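Support case: Haten mobile app, feed order setting does not persist
Product: Haten for Android
Status: Resolved, awaiting release
Raised by: Campbell account desk

The customer reports that the feed returns to "Suggested" each time the app is closed, although "Newest first" has been chosen in Settings. The web version is not affected.
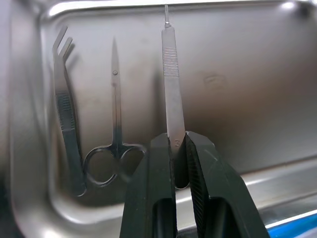

Does signing out and back in restore the chosen order?
It restores the order until the app is next closed, after which the feed reverts to "Suggested".

Support repeated the fault on two test handsets. The setting is saved on the device but is overwritten when the app requests the account profile from the Sillow server. Accounts following fewer than 100 profiles do not show the fault.

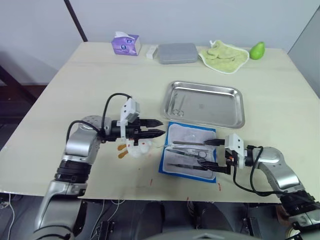

Grudovex Support
Second-line Analyst, Mobile

The case was passed to the development team on Saturday. A server change was applied at 15:40 and the customer was asked to test again. The order was kept on Wi-Fi but lost on mobile data. A correction to the app is therefore also required and will be included in the next update.
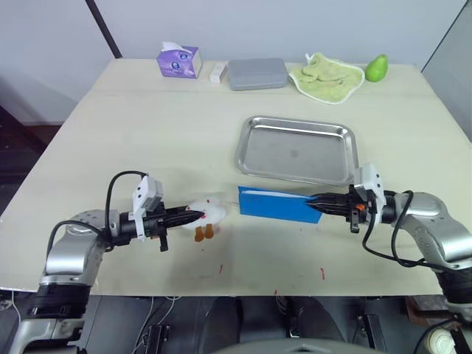 Interim steps for affected users

1. Open Settings, then Feed.
2. Turn off "Sync preferences".
3. Select "Newest first" and restart the app.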